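Posted in May
By the workshop desk, Wilummont

Wilummont Refurbished Workstation Tower, stock no. 3336

A large, heavy, second-hand computer for people who have real work to do and a floor to put it on. We sell a good many of these to architects, two to people who edit wedding videos, and one to a man who wanted it mainly as a footrest and has been very happy.

What you get is a tower that began life in an office where somebody else paid for it. Ours mostly come from the Skallevdale surveyors' sale, where they spent their youth drawing drains. Drains are gentle on a computer. We avoid anything that has lived in a bakery, having learned about flour.

Memory, processor and drive are chosen when you order. The standard build suits spreadsheets, photographs and the sort of browsing where you keep 51 tabs open and claim to need them all. The larger build is for 3D drawing, and will cope with 102 tabs if you must.
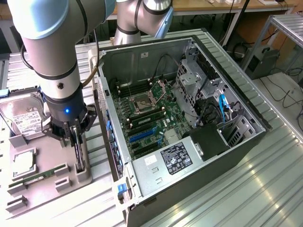
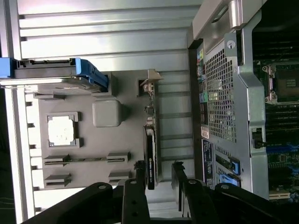 Noise: there is some. A workstation makes a steady hum under load, like a fridge with ambitions. If you want silence, buy our Zomine mini desktop, which has very little to say and does very little while not saying it.

Weight: put it where you want it the first time. The box has handles cut into the sides. They are there for morale.

Keyboard and mouse: not included. We can add a Tzavaras keyboard, which is sturdy, beige and loud enough to let the household know you are working. The mouse that goes with it is fine.

Software: supplied with a clean operating system and nothing else. No trial antivirus, no toolbar, no cheerful assistant wanting to know your birthday.

Warranty: twelve months, parts and labour, return to our counter. It covers faults. It does not cover tea, coffee, soup or the cat, though we will always listen to the story. Please back up your files before bringing it in, and then check that you did.

Delivery: free within the Skallevdale valley, to the front door. Stairs are a matter between you and the driver.

Price: 2392 for the larger build, old tower taken in part exchange if it still switches on. If it doesn't, we'll take it anyway and look disappointed. Ask at the counter before four in the afternoon for the standard build, as the price moves with whatever memory costs that week.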